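Ticket: Smoke alarm messages from forest mast 8 come too late
Station: Holtevthorpe
Opened: 10th September 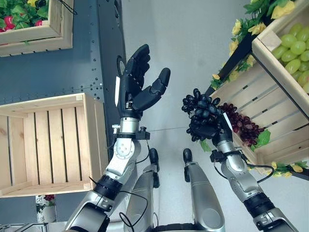

Since the Vedell software was updated, warnings from mast 8 reach our duty phone 20 minutes after the sensor has measured smoke. The other masts above the pine plantation send at once. In the fire season this is too long for us.

What I have tried:
Restarted the Miliveo receiver – no change.
Turned the Yagi aerial towards the valley relay. Signal went from 33 to 82 per cent, but the delay stayed the same.
Changed the battery, the old one was from January.

Reply from support:
Please check the setting "Send interval". After the update it can go back to power saving mode.

Update:
It was in power saving mode. I changed it to "Immediate" and made two tests, both messages came within 8 seconds. Please keep the ticket open until the next update is installed.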